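Dultside Lab Planning
Gallery: the plate-handling cell, before we sign anything

We have been asked to set aside October money for an arm that moves plates between a liquid handler deck and a side table. Whitlock, who want to sell it to us, would like us to think of it as one purchase. I count it as several. These are renders of the simulated cell, and I have put my doubts next to them. 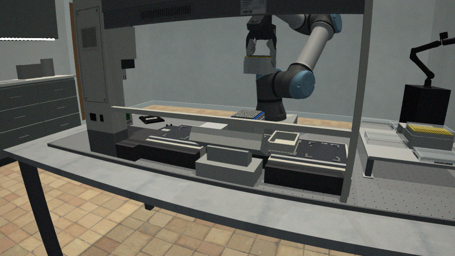
The arm behind the big machine, with a labware box in its grip. Look at how much table the two of them need.
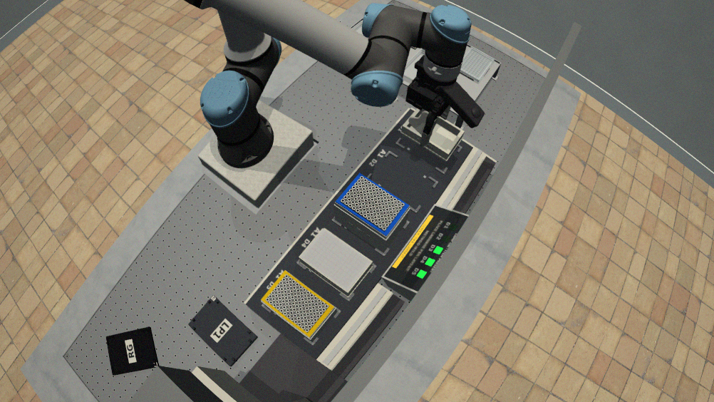

Gripper over the small white tray, with the blue-rimmed and yellow-rimmed plates further down the platform.

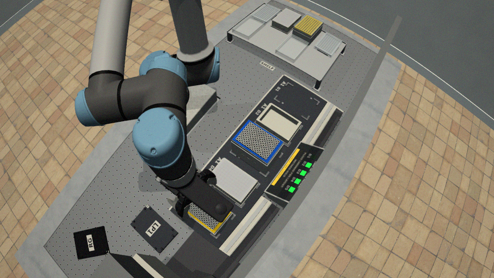
Yellow-rimmed tip rack in the gripper at the near end of the deck. The shelf at the far end is furniture we would have to buy too.

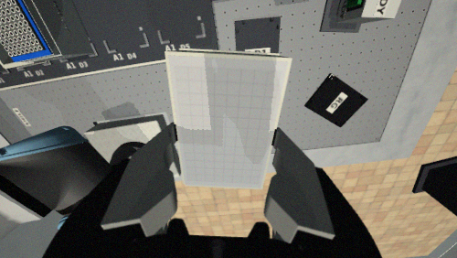 Close view of a translucent plate between the fingertips. Grip is where I expect the trouble to be.

What the quote leaves out

The arm gets the headline price. The perforated table, the pedestal and the shelf are on a separate sheet marked "site items", and that sheet has no total. I asked for one. I was sent a brochure.

Fingers are extra as well. The standard set is 3,000 and Whitlock suggest keeping 2 sets on hand, so that line doubles before anyone has moved a plate. If we want a different pad for lids, that is another conversation.

Then there is the software. Pimoseo would do the scheduling, billed yearly, and the renewal price is "to be agreed". I don't sign things that are to be agreed.

What a simulation is good for

Reach, mostly. It's a cheap way to find out that a shelf is too far back or that the arm wants the same space as something else, and I'm glad we have it. It says very little about a warped lid, a label peeling at one corner or a tip rack somebody pushed in crooked. Trovstead ran a similar layout on screen for months – then spent up to 60 hours re-teaching positions once the real table arrived. That time was not in their budget either.

Before October

– A total for the site items, in writing
– The Pimoseo renewal price, fixed for 2 years
– A demo with our own plates, including the old ones
– Floor loading for the long table
– Who pays if the table has to move

If those come back clean I'll put the request forward. Until then the line in the plan stays at zero, and the plates go on being carried by hand.

Page updated 4th July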